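**Paid demonstrators wanted, Stekden site**

Gruta is hiring people to teach household tasks to robots. You hold a gripper, carry it to the furniture and do the task by hand: open a drawer, pick up a cup, put it back. The recording goes to the group that trains the arm. No technical background is needed, and we train you on your first shift.
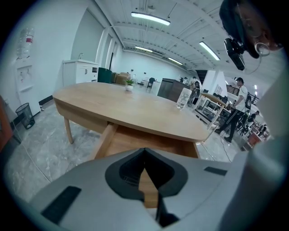 *Hand-held gripper at the table with the drawer open.*

Shifts are four hours with two breaks. Expect to repeat one task up to 200 times in a shift, with small changes in where you start. You will be on your feet for most of it. We have collected 1,107 drawer recordings since February and need 4,000.

You must be 18 or over and able to hold a light tool at waist height. Left-handed people are welcome. Some shifts use remote control from a desk; say so if you would prefer those.

Write to Mireille Daher at the Stekden front desk with the hours you can work. Applications close at the end of June 2019.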